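Chapter 2
Growing Up Between Brothers and Sisters

Chia-jung Man

In this chapter
The order of birth and what parents believe about it
The distance in years between children
Sharing a room, a table and a parent's time
Key words: sibling, birth order, age gap, only child, household

When I was a student, my teacher in Rambridge asked the class to draw the table at which we ate dinner as children and to write a name at each chair. The task took a long time. Many students could not agree with themselves about where a brother sat, or they remembered that the place had changed when a baby came. One student drew the table twice, before the baby and after.

I begin with this memory for the reason that most books on family life begin with the parents. The parents decide, they earn, they give rules. But a child in a large family may spend more hours of the day with a sister than with a mother, and much of what she knows about waiting, arguing and making peace she has learned from this sister.

2.1 The first child and the next ones

Parents often say that they raised every child in the same way. Their children rarely say so. The first child has parents who are new to the work and who worry over each cough. The third child has parents who are more calm and also more tired. In the interviews of the Kwok family study, which are used in several parts of this book, a mother of four put it this way: "My oldest had a bedtime. My youngest had a sofa."

We must be careful here. It is popular to say that the oldest is serious and the youngest is funny, and readers will know families where this fits very well. They will also know families where it does not fit at all. Birth order is one condition among many, together with money, health, the size of the home and the age of the parents.

2.2 The distance in years

Two children born 13 months apart and two children born nine years apart are both called siblings, but their daily life has little in common. The first pair may share clothes, friends and a school bus. In the second pair, the older one is sometimes closer to a young aunt or uncle. Section 2.4 returns to this question with the 30 household diaries collected in December.

Before you read further, draw your own childhood table and write the names. Keep the page, as you will need it again for the exercise at the end of the chapter.

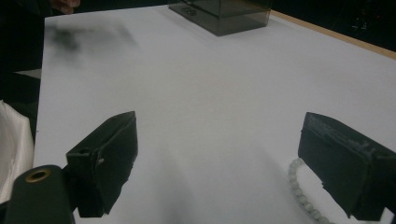
Figure 2.1 A white tabletop.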